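The Second Shift Wears Grippers

At Skutia, the person who has cleaned more kitchens than anyone else in the building has not touched a dish in four months. Elmarie Ngcobo spent eleven years on the contract cleaning side of the company, most of them in hospital canteens, and she now spends her mornings picking up sponges with a pair of hand-held grippers and putting them down again.

"My daughter asked what I do," she says. "I said I tidy. She said, so, the same. I said no, now I tidy slowly."

Skutia cleans things for other people: offices, school kitchens, the back rooms of restaurants whose front rooms are much nicer. Last year it signed on with Prolideo, a small automation outfit two floors up, to see whether a robot could take over the parts of the job that make people quit. Prolideo needed recordings of someone doing those parts well. It had plenty of engineers and, by its own admission, not one who could be trusted to load a drying rack.

So the cleaners went upstairs. Five of them rotate through the recording room in two-hour turns, and the rules are posted by the door in the tone of a swimming pool. No sleeves past the elbow. No talking with your hands. If you drop it, leave it dropped and start again.

The target is 200 usable takes a day across the team. Ngcobo's record is 60 in one turn, which she mentions only if you stand near her for a while.

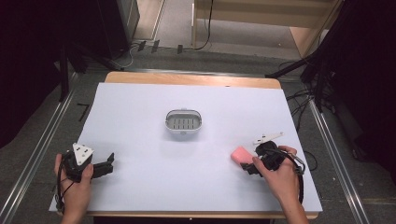
The hardest thing, everyone agrees, is to stop being good at it. An experienced cleaner does three jobs in one sweep of the arm, and the sweep is no use to a machine that has yet to master the first job. Anathi Steyn, who used to run a night crew at the Drustden office park, needed two weeks to break the habit of straightening things on her way past.

"I would put the thing where it goes, and then I would fix the thing next to it," she says. "And Rhodri would come out looking like I'd kicked his dog."

Rhodri Hughes runs the sessions for Prolideo. He is a patient man with a spreadsheet, and he will tell you that a bad take costs more than no take at all, because somebody has to find it later. The somebody is usually him. He has watched 368 clips of one particular fumble and can describe it with something close to affection.

What has changed for the cleaners depends on which part of the body you ask. Backs are better. Knees are much better. Wrists are a new topic, and in March the turns were cut from three hours to two after several people started wearing supports to lunch. The pay is higher by 175 a month, and the hours are daylight hours, a novelty Steyn compares to moving abroad.

Then there is the question that hangs over all of it, and that the company newsletter has so far handled with a stock picture of a handshake. If the recordings do their job, what happens to the job?

Anel Kekana, the shop steward, has asked this at every meeting since the contract was signed. She has it in writing that nobody in the program can be let go as a result of it for three years, and she has opinions about the number three. "They wanted one," she says. "I wanted them to be specific about what year it would fold a fitted sheet. We met in the middle."

Siobhán Ó Súilleabháin, Skutia's operations director, insists the company is short of staff and always has been. The robot, in her telling, will take the 4 a.m. slots that go unfilled anyway. She also concedes that the robot currently takes most of a minute to pick up a cloth, and that the 4 a.m. slots are still being covered by Steyn's old crew, minus Steyn.

Ngcobo has been to see it work. She was invited up on a Thursday-quiet sort of afternoon, given a chair and a coffee, and watched it go for a cup, reconsider, and go again.

"It hesitates like me," she says. "Before I've had my tea, but like me."

She finds this flattering on some days. On others she thinks about asking for a royalty. Kekana has already put it on the agenda for the next meeting, under other business, after the parking.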